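Best way to get candle wax off a white tabletop?
Posted September 2021 in Home & Cleaning, Dunddale Neighbors Help Board

We had a power outage last weekend and I stuck two tea lights straight on our white dining table (I know, I know). Now there are two red rings of wax, and the bigger one looks like it has stained. I paid 300 dollars for this table and it's the nicest thing in the apartment, so I'm scared to scrape it. I already tried dish soap and a sponge and got nowhere.

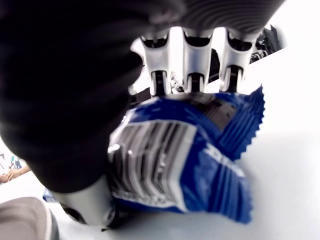 The finish is smooth and kind of matte, and the tag underneath only says Jansen, no care instructions. Has anybody gotten colored wax off something like this? My in-laws are coming in October and I'd love to skip the tablecloth!

porchlight62

Ice first! Put a few cubes in a sandwich bag, leave it on the wax until it's rock hard, then push it off with an old plastic gift card held nearly flat. Don't use a butter knife, I did that to my mom's sideboard and she still brings it up.

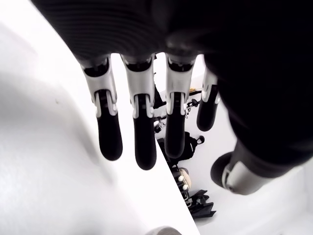
For whatever film is left, try a hair dryer on low and a plain paper towel. Keep moving to a clean part of the towel or you'll just smear red everywhere. Go slow on the heat too, some finishes get cloudy.

mapleandrye

I'd do what she said and then go over the stain with 70 percent rubbing alcohol on a cotton ball, but test it under the edge where it won't show.
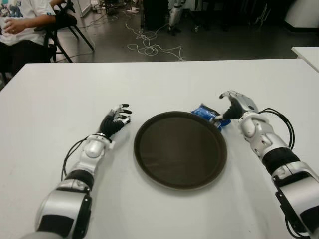 If a pink shadow stays behind after that, baking soda paste, really gentle, ten minutes, wipe. Worked on my counter. Didn't do a thing for my windowsill.

ninitz_218

just get a tablecloth lol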